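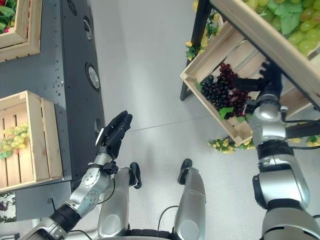
Figure 1. Robot hand gripping dark grapes in a wooden crate.

Dropped catches and when they happen – project report
Sports Analysis, second-year group project
Submitted Sunday, September 22, 2019

Question

Do fielding sides in short-format club cricket drop more catches early in the innings or late? And does a drop early on cost more runs? Our guess going in was late. Tired legs, bad light, people out on the rope who don't normally field there. We wanted to check that against real scorebooks plus our own notes from the ground.

What we looked at

16 matches from the summer league. Four clubs: Volgate, Cliltoten, Matar, Grimport. All limited-overs, first 6 overs with field restrictions, then spread. We had the paper scorebooks for every game, and at least one of us was at the boundary for each one. Scorebooks don't record drops, so that part is all ours.

A drop for our purposes = fielder gets a hand to it, ball was in the air off the bat, not held. If nobody touched it we didn't count it, even when it should of been taken. That rule caused most of the arguments. There was one at Matar where the ball went between two fielders who both stopped and looked at each other, everyone on the ground called it a drop, we left it out.

For each drop we wrote down: over, fielding position, batter's score at the time, batter's final score. Last two give you the cost. Simple subtraction. It ignores the fact that a new batter would have scored something too, see Problems.
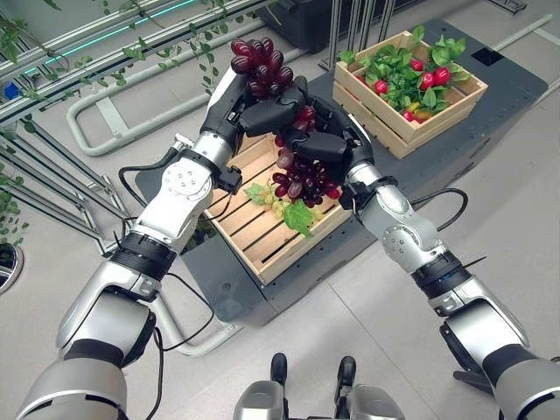 We also put down how hard the chance was, easy / medium / hard. Decided on the spot by whoever was watching. When 3 of us were there we took the majority, when only one was there it's just that person's opinion. Wicketkeepers were kept in a separate column as gloves change things and because keepers stand up to the stumps for slow bowling at this level, so an edge comes at them with no time at all.

Results

25 drops in total. More of them came in the field-restriction overs than we expected, considering how short that period is. Per over it was clearly the worst part of the innings. The middle was quiet. Then a second bump near the end, mostly deep midwicket and long-on, mostly skiers.

So our guess was half right. Late drops are real but the early ones were more frequent per over and they cost more, which makes sense, the batter has more overs left to use. The most expensive drop in the whole set was at Grimport, slip, in the opening spell, opener on nothing yet. He batted nearly to the end.

Early drops were mostly rated hard. Slip and point, ball traveling fast. Late drops were mostly rated easy or medium, which would fit with tiredness or pressure but we can't tell those apart from our notes.

By club – Volgate dropped the fewest. They are also the only one of the four with a regular slip fielder who stayed there all season. Cliltoten rotated slip nearly every game. Could be nothing. Too few drops per club to say much and we've taken the club table out of the main text for that reason, it's in the appendix.
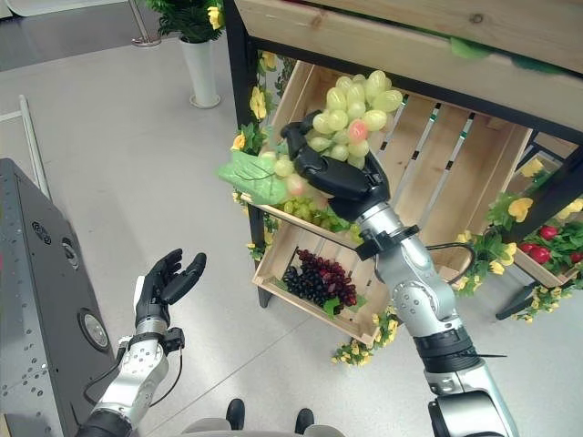 Problems

Sample is small. One season, one league, a couple of the matches cut short by rain.

The difficulty rating is soft. We should have agreed on it before the first match with some video clips, instead we sort of settled into it by the third or fourth game. Early ratings may be harsher than later ones.

Cost in runs is too high across the board. A fair version would take off what the next batter usually makes. We tried this with season averages but the lower order players barely had any innings, so the numbers jumped around and we droped it.

No catches-taken count for the first few matches. Means we can't give a proper drop rate, only drops per over. This is the biggest hole. A period with lots of drops might just be a period with lots of chances.

Next

Indoor season starts in October. Plan is to log every chance, held or not, and rate difficulty from phone video afterward with the over number hidden. Volgate and Matar have both said yes to filming. Waiting on Grimport.

Appendix: drops by club, drops by position, copy of the logging sheet (handed in on paper).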